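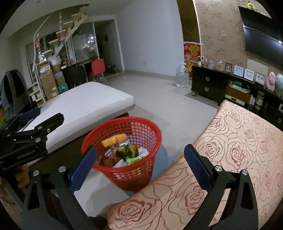
A red laundry basket with crumpled cloth in it.

28 Dec 2020
By Urszula Laskowska

Fluvham should publish the drain survey before it lets the next residence contract

The university plans to start its third residence block in May, on the strip between Plonora Hall and the Jugah laboratories. The drawings show 60 study bedrooms on four floors, with a shared laundry in the basement. They show very little of what lies under the strip.

The existing foul sewer was laid for Plonora Hall alone. The planning statement gives its length as 945 metres and its condition as "serviceable". No camera survey is attached, and no fall or bore is stated for the lower section, where it meets the laboratory outfall. A reader cannot tell from these papers whether the pipe will carry the added flow at peak times.

Peak flow matters more in a residence than in a teaching building. Showers and washing machines run in the same few hours, mostly on Sunday evenings. The statement uses a daily average of 3303 litres for the laundry. An average is of little help in sizing a pipe.

The contractor, Rornutar, has offered to divert the sewer along the service road at its own risk. I would be wary of this. Risk carried by a contractor before a survey is normally priced high or argued over later, and the service road also holds the laboratory gas main.

A full survey could be done before the spring term, while the hall is half empty. The results should go on the estates page with the levels marked, and the tender should wait until bidders have read them.

Contact the editor | © Fluvham Campus Review | Back to top

This site uses cookies to count visits. Accept or change settings.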